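Dornaver Fabric Bags: Frequently Asked Questions

Ordering, washing, repairs and returns

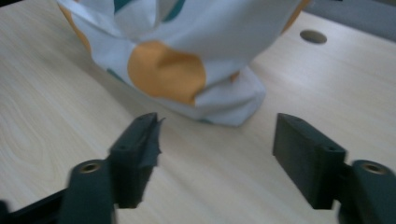
These are the questions we get most often by email and at the counter in Zultstead. If yours is missing, write to us with your order number in the subject line and we will reply within two working days.

Ordering

Do I need an account to order?

No. You can check out as a guest. An account lets you see past orders and save more than one delivery address, but the prices and shipping are the same either way.

Can I change my order after I have placed it?

Yes, until it is packed. Orders placed before noon are usually packed the same afternoon, so write quickly. Once you have the shipping email we can no longer change the size, color or address. You would need to return the bag and order again.

Why was my card charged twice?

In most cases one of the two is a hold and will drop off your statement in a few days. This happens when the first attempt fails on the address check and you try again. If both charges are still there after ten days, send us a screenshot and we will look into it with the payment company.

Do you sell to shops?

Yes. The minimum first order is 31 bags, in any mix of sizes and prints. After that there is no minimum. Wholesale customers get a separate price list, updated each March.

Can you print our logo on a bag?

Only on the plain canvas tote, and only in one color. The smallest run is 102 pieces. We need the artwork as a vector file. Allow four weeks from the day you approve the sample.

Do you sell fabric by the yard?

No. We sometimes have bundles of offcuts at the counter. They are sold by weight and we do not ship them.

Fabric and sizes

What are the bags made of?

There are three fabrics in the current range.

Plain canvas: 100 percent cotton, 10 ounce. Used for the tote and the market bag.
Printed cotton: 100 percent cotton, 5 ounce. Used for the drawstring bag, the shoe bag and the small fold-up shopper.
Triltex: a cotton and recycled polyester blend, 7 ounce. Used for the gym bag and the large fold-up shopper.

The fabric is listed on each product page and on the label sewn into the side seam.

What is Triltex?

It is our name for a blend of 60 percent cotton and 40 percent recycled polyester. It dries faster than plain cotton and shrinks less. It is not waterproof. It will keep off a few minutes of light rain, but do not count on it for a laptop.

Are any of the bags lined?

The gym bag has a lining. The others do not. The seams on unlined bags are bound so the raw edges do not fray in the wash.

How much weight can a bag hold?

Canvas tote: 33 pounds
Market bag: 33 pounds
Gym bag: 26 pounds
Large fold-up shopper: 26 pounds
Small fold-up shopper: 15 pounds
Drawstring bag: 11 pounds
Shoe bag: 6 pounds

These figures are for weight spread over the bottom of the bag. A single heavy item with corners, such as a toolbox, puts more strain on the seams. Use the canvas tote for that.

Why is the print on my bag placed differently from the one on the website?

The printed fabric comes on a roll and the pieces are cut without matching the pattern. A motif may fall on a seam or be cut through at the top edge. Matching every piece would waste a lot of cloth. We do not treat this as a fault, but you can still return an unused bag in the normal way if you do not like how it came out.

Will you bring back a print that has sold out?

Sometimes. Each print run is 2,355 yards of cloth and when it is used up we decide whether to order it again. Use the "tell me" button on the product page. We look at those numbers before we reorder, and you will get one email if the print comes back.

Do the colors vary?

Slightly, from one run to the next. If you want several bags that match closely, order them together and mention it in the notes box. We will pick them from the same batch.

Washing and care

How do I wash a cotton bag?

Empty it, turn it inside out and shake out the corners. Machine wash cold on a gentle cycle with similar colors. Use a mild detergent without bleach. Pull it into shape while it is damp and hang it by the bottom edge so that the handles or cord do not stretch.

Should I wash it before I use it?

You don't have to. If you plan to carry bread or loose produce in it, one cold wash is a good idea. It also softens the cloth.

Will it shrink?

Plain canvas shrinks up to 5 percent in the first wash and very little after that. Printed cotton shrinks up to 4 percent. Triltex shrinks less than 2 percent. A hot wash or a dryer will give you more than this.

Can I use the dryer?

We advise against it for cotton. For Triltex, low heat is fine for up to 20 minutes. Take it out slightly damp and let it finish on a rack.

How do I get wrinkles out?

Iron cotton while it is still damp, on the cotton setting. Iron prints from the inside. For Triltex use medium heat and a pressing cloth. If you only want to loosen the creases from storage, hang the bag in the bathroom during a shower and smooth it with your hands afterward. The canvas tote holds its creases more stubbornly than the rest and may need steam.

How do I remove grease?

Put a drop of dish soap on the spot, work it in with a fingertip and leave it for 15 minutes. Rinse with cool water and then wash as usual. Check that the mark is gone before you iron, as heat tends to set it. Old grease may take two or three rounds.

How do I remove berry juice or wine?

Rinse from the back of the cloth with cold water as soon as you can. Soak for an hour in cold water with a spoonful of white vinegar. Do not use salt on the prints. It is rough on the surface and does little for the stain.

My bag smells musty. What can I do?

Soak it for 30 minutes in cold water with half a cup of white vinegar, rinse and wash. Dry it outdoors if you can. If you see black specks that do not wash out, that is mildew and it will probably stay in the fibers. The bag is still usable for shoes or clothespins, but keep food out of it.

Can I dye it?

Plain canvas takes cotton dye well. The stitching is polyester and will stay its original color. Triltex dyes unevenly. A dyed bag cannot be returned.

How should I store bags I am not using?

Clean, fully dry and somewhere with air. Folding them flat is fine, but stuffing many bags inside one another in a damp closet is the usual cause of musty smells. Keep prints away from direct sun if they will be there for months.

Repairs

Do you repair your own bags?

Yes. Handles, seams and drawstrings are repaired free for two years from purchase. After that it costs $6 per repair plus postage. We repaired 2,778 bags last year, and most of those were handles.

How do I send a bag in?

Wash it first, please. We send unwashed bags back unrepaired. Put a safety pin or a piece of tape at the damaged spot and include a note with your name, address and order number. Post it to the Hadgu workroom, not to the Zultstead counter. The full address is on the packing slip and on the contact page.

How long does it take?

Two to three weeks from arrival. November and December are slower.

What can't you fix?

Burns, large holes in the middle of a panel, and cloth that has worn thin all over. We can put a patch on a hole up to two inches across. The patch will be plain canvas and it will show.

The cord came out of my drawstring bag. Do I have to send it in?

No. Fasten a safety pin to one end of the cord, feed it into the channel and push it along through the cloth until it comes out the other side. Tie the two ends together before you let go. If the cord is lost, we sell replacements at the counter and online, in white or gray.

Returns

How long do I have to return something?

45 days from delivery. The bag must be unused and unwashed, with the label still in it. The paper tag does not have to be attached.

Who pays for return postage?

You do, unless we sent the wrong item or the bag is faulty. In those cases write to us first and we will email you a label.

When will I get my money back?

Within five working days after the parcel reaches us. It goes back to the card you paid with. Gift returns are paid as store credit.

Can I exchange one size for another?

At the counter, yes. By mail it is quicker to return the first bag and place a new order.

Can I return a bag at a shop that carries your range?

Only if you bought it there, and then that shop's own rules apply. They cannot take back online orders.

Visiting us

Is the counter open to the public?

Yes, from 10 a.m. to 4 p.m. on working days. It is at the side of the building, through the green door. We take cards and cash.

Can I see the workroom?

Not at present. The Hadgu workroom has no public entrance.

Is there parking?

There are four spaces in front of the counter with a 30 minute limit. The public lot behind the post office is a five minute walk.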